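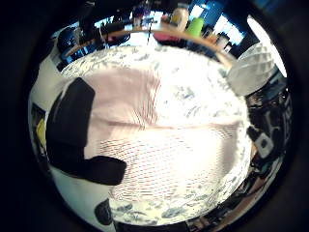 Figure 1. Patterned white cloth with a pink central panel and blue-gray sprigs.

Home | Issues | Authors | Search

November, by Otakar Hubáček and Engelbert Hollenstein

3.2 Who clicked, and when

So I went into this part expecting the Monday mail to do the most damage, and I was wrong. We sent our fake password-reset message to 2,000 staff at Drusmont over 10 working days, and the worst stretch by far was Thursday after lunch (Engelbert called it before we started, and he hasn't let me forget it!). People were clearing their inboxes before a long weekend, and a note saying "your mailbox is full" fit right in with everything else they were deleting.

The Undix filter caught the copies with a misspelled sender name and let the clean ones through. I then phoned 40 of the people who had typed in a password and just let them talk. Most remembered the message, and quite a few had felt uneasy about it and gone ahead anyway – the login page looked like the one they use every morning. Govindasamy's older survey asked only about clicks, so I can't line our numbers up with theirs, much as I'd like to.

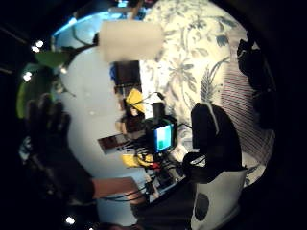 3.3 What changed after the warning banner

We turned the banner on for 100 mailboxes at the Otinby office and left the wording alone.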